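Resources > Talks > Shop Practice

Filed under: Automation, Standards & Good Practice

Speaker notes: House rules for gripper work
Gudinville session, July 26, 2025

Slide 1. Start with the scope. These are the rules we use at Ludska for pick trials with hand-held and mounted grippers. They sit under the safety standard. They don't replace it. If the two disagree, the standard wins and you tell us.

Slide 2. Why we wrote them. In January we went back through 251 trial records from the Zulteo project. Only 172 said what condition the fingers were in at the start. The rest could not be compared with anything, so we threw them out. Pause here, people usually want to write the numbers down.

Slide 3. Before the first pick.
- Check both fingers and the pads. Write down wear even if you plan to keep going.
- Open and close the jaws fully, eight times, with nothing between them.
- Clear the sheet. One object unless the plan says more.
- Log the object by name and size. "Ball" is not enough.

Slide 4. During the run. Stop every 25 picks and check the fingers again. Same person, same form. Don't trim a frayed edge in the middle of a set. Finish or scrap the set, then fix it.

Slide 5. Start position. Jaws open, object out ahead of them, past their reach. Leave this one up while you talk about finger wear. 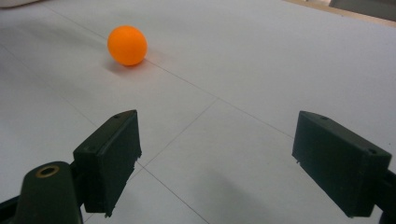 D'Souza wrote back after the draft went out that a wear rule without a limit is only a diary, and asked for a number that would force a pad change. Fair point. We don't have that number yet. Tell the room so, and say the form now has a box for the reason a pad was changed.

Slide 6. Sign-off. The person who ran the trial signs the form, and a second person reads it before the data is used. Forms are at the back table. Take questions from here.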